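Utensil holder on the table or by the sink?
Reading time: 2 min

dudek_71
Looking for opinions on where a drained cutlery holder should live. Ours is a two-compartment plastic one with holes around the body. It has been on the dining table since April. My partner wants it back on the kitchen counter, next to the sink. The kitchen is through a doorway, so every meal means a trip if it moves.

gratent
Counter. The holes are there to let water out and air in. On a table the water ends up in the cloth.

wudatis
Depends on whether you load it wet. I dry everything with a tea towel first and ours has been on the table for 2 years with no marks. Wet loading is the fault, and the location is secondary.

gratent
Most people will not dry a fork before putting it away. You have to plan for the household you've got.

Jadwiga Domański
I run meals at the Ponirthorpe hall and we wash a lot of cutlery. Our practice, for what it's worth:
- handles down for spoons and forks, so the eating end dries in open air
- wooden chopsticks in thick end first, never packed tight
- holder itself emptied and scrubbed every Thursday

The bottom of the holder is the part people forget. A grey film builds up there well before you can smell anything.

wudatis
Disagree on handles down. Everyone then grabs the eating end. Handles up, dried first, is cleaner in use.

Jadwiga Domański
Fair point for a family that shares one holder. At the hall the servers set the places, so only gloved hands go in.

dudek_71
Handles up or down, do you separate wood from steel? We have been mixing them.

gratent
Separate. Wood holds moisture longer than steel and the tips go dark where they rest against wet metal. With two compartments the split is obvious - wood in one, steel in the other.

wudatis
Mixing is fine if it's all dry. I do agree that bamboo and untreated wood should be replaced once the surface goes rough.

dudek_71
Ours stays on the table for now, with a saucer under it when anything goes in damp. Wood and steel still mixed, chopsticks on both sides of the divider. Current arrangement:
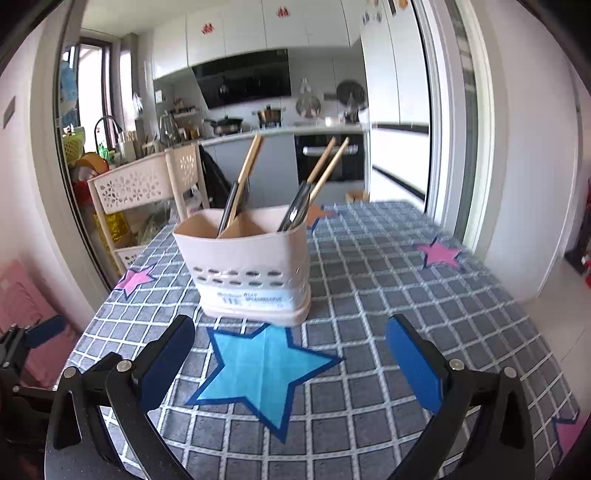
Can wooden chopsticks go through the dishwasher?

Plain wooden ones are better washed by hand, as repeated hot cycles raise the grain and can warp them. Lacquered pairs should also be kept out unless the maker states otherwise.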